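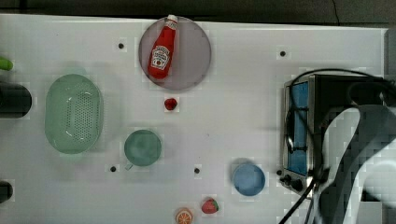

Adeel Pirzada says I should quit complaining about the Girkbridge bus and just drive. Fair enough, but I sold my car in August and I don't miss it. The thread is about the new timetable anyway.

The 42 used to run every 10 minutes at rush hour. Since the change it's supposed to be every 15. This morning I waited almost half an hour at the Driltville stop and then two came together.

The old route went down Mill Road and past the clinic. The new one skips both. If you need the clinic you now get off at the library and walk up the hill. Fine for me. Not fine for my neighbor, who is 80 and has a bad hip.

The last bus back is at 9. It used to be later. Anyone on the evening shift at the hospital laundry is stuck with a cab or a ride from somebody.

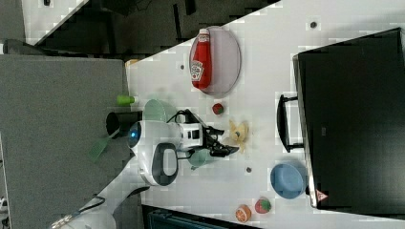

I did write to the transit office. They sent back a form letter that thanked me for my interest in bus travel. It gave a link to the timetable, and the link opened the old one.

Ximena Toledo asked if the weekend service changed too. Yes. There are six buses each way now, and the first one leaves Driltville after most of the stores are open.

Fares are the same. The monthly pass still works on both the 42 and the crosstown, but you have to tap again when you switch. I got charged twice for not knowing that. The driver said to call and ask for it back.

Comments on the new timetable are open until 31st March. There's a paper form at the library desk if you don't want to do it online. Put your stop name on it or they send it back.

I'm asking for the clinic stop and a later last bus. Will post if I hear anything.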